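Print | E-mail

What Is an Outbreak?

The Murnance Children's News Desk
March 20, 2019

You may have heard the word "outbreak" on the news. It can sound scary. It has a fairly simple meaning, and once you know it, news stories about sickness are easier to follow.

An outbreak is when more people get sick with the same illness, in one place and at one time, than you would normally expect.

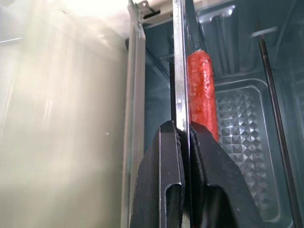
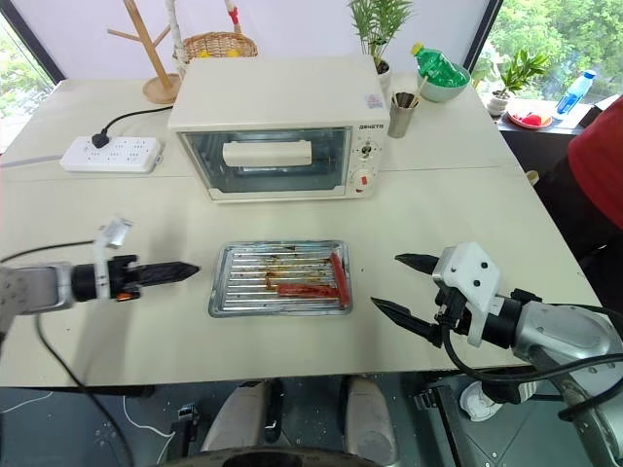
Second picture: a toaster oven on a tabletop, with a power strip to its left.

How many people does it take?

There is no single number. It depends on the illness and on the place.

Colds are very common. If a few kids in your class have a cold in winter, that is a normal week. Some other illnesses are so rare that even two people with the same one can be called an outbreak.

To know what is normal, somebody has to keep track. Doctors, hospitals and labs send reports about certain illnesses to the health department. Workers there compare the new numbers with the numbers from other years. If the new ones are a lot higher, they start asking questions.

Outbreak, epidemic, pandemic

These three words are often mixed up.

An outbreak is usually in a small area, such as a school, a town or a cruise ship.

An epidemic is like an outbreak but bigger. It spreads over a large area, like a state or a whole country.

A pandemic is an epidemic that has spread to many countries or all over the world.

The words tell you how far an illness has spread. They do not tell you how sick it makes people. An illness can go a long way and be mild for most people who catch it.

Who looks into it?

The people who study how illness spreads are called epidemiologists. You say it like this: eh-pih-dee-mee-OL-uh-jists. Some people call them disease detectives. They spend a lot of the day on the phone.

Suppose there is a town picnic in Trotcombe, and 510 people come. Over the next days, 46 of them have stomachaches and throw up. A disease detective would first check that they all have the same illness. Then he or she would ask each person things like:

- When did you start to feel sick?
- What did you eat and drink?
- Did you wash your hands before eating?
- Is anyone else in your home sick?

The detective has to ask people who stayed well, too. This part is easy to forget. If nearly all the sick people ate the potato salad, that sounds like a clue. But if nearly all the well people ate it too, then the potato salad may have nothing to do with it.

The answers go into a chart. Often there is also a map, with a dot for each person who is sick, and a graph that shows how many people got sick each day. When the bars on the graph all bunch up together, it may mean everyone caught the illness at the same place. When the bars go up slowly and stay up for a while, it may be passing from one person to the next.

Labs help as well. They test samples for germs - tiny living things, or viruses, that can make people ill. Sometimes the detectives never find the cause, because the food has been thrown out or people cannot remember what they had for lunch seven days ago. Could you?

How does it stop?

That depends on how the illness gets around. A store may have to take a food off its shelves. A well may be closed until the water is clean. People who are sick may be asked to stay home until they are better. For some illnesses there is a vaccine, which helps your body get ready to fight the germ before you ever meet it.

An outbreak is over when enough time has gone by with no new cases. How long that takes is different for each illness.

What can you do?

Wash your hands with soap before you eat and after you use the bathroom. Cough or sneeze into your elbow. Tell a grown-up if you feel sick. If a news story about an illness worries you, ask a parent or teacher to read it with you - they can help you find out where it is happening and if it is anywhere near you.

Words to know

Case: one person who has the illness.
Contagious: able to pass from one person to another.
Symptom: a sign of being sick, like a fever or a cough.

Print | E-mail
7 shares | 2 comments

More explainers for kids
What Does a Town Council Do?
Why Gendstead Has Two Post Offices
How a Story Gets on the Front Page
What Happens at the Laskowska Weather Station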